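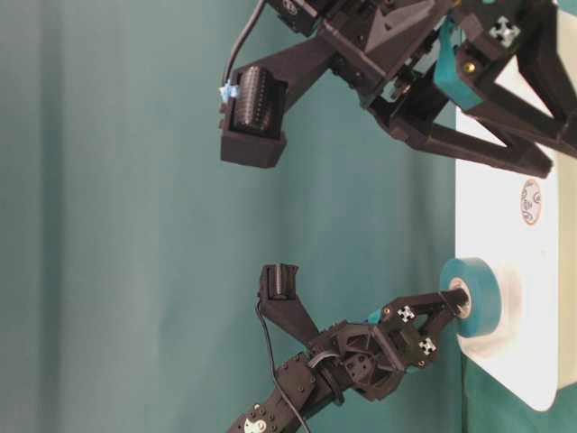 Black grippers by the white tabletop, with teal-green behind.

Why Does Electrical Tape Come in So Many Colors?
By Siham Tazi

When I was a kid, my uncle had a shoebox full of tape, and I was only allowed to touch one roll of it. It was black and shiny and a bit stretchy, and I stuck it on absolutely everything: my bike handles, my ruler, the cat's water bowl. I thought all electrical tape was black. Then I grew up and walked into a hardware store and there was a whole rainbow of it hanging on hooks! Yellow, blue, white, red, green. I bought way too much.

So what is this stuff, and why does it need to be colorful?

What it's made of

Most electrical tape is a thin strip of bendy plastic called vinyl, with sticky glue on one side. Pull on a piece and you'll feel it stretch. Paper tape would just rip (try them side by side, it's fun). The stretch helps it hug whatever you wrap it around, even a bumpy wire. In the middle of the roll there's a stiff ring called the core, which is often cardboard and keeps the whole thing round.
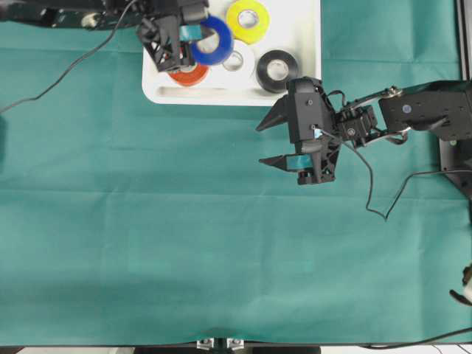 Vinyl is also an insulator. That's a word for something electricity has a very hard time getting through. Wires have metal inside, and metal lets electricity zoom along, so electricians put a layer of insulator on the outside to keep it where it belongs. Rubber is an insulator too, and so is dry wood.

What the colors are for

Imagine opening a box on the wall and finding a tangle of wires that all look the same. Yikes! Electricians often wrap a little band of colored tape near the end of a wire so the next person can tell which one it is. The meaning of each color depends on the country and on the job, so they have to learn the rules where they work. In the United States, for example, green is used for a ground wire, a safety wire that gives stray electricity a path to follow.

People who never go near a wall box like the colors too. I put yellow on my garden tools so I can find them in the grass, and blue on the charger that belongs to me and NOT my brother.

A game to play with rolls of tape

You need a few rolls in different colors and a tray.

1. Spread the rolls out on a cloth or a rug.

2. Ask a friend to call out a color. Put that roll in the tray, lying flat.

3. Keep going until the tray has all of them, then swap jobs. White on a white tray is sneaky, so look for the ring in the middle. 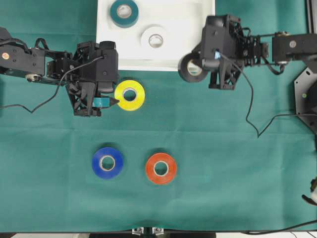

A grown-up rule

Tape on the table is for playing with. Tape on a wire, a plug or a lamp is a grown-up's job, always. If you see a cord with a crack in it, don't touch it and don't try to tape it yourself. Go and tell somebody right away.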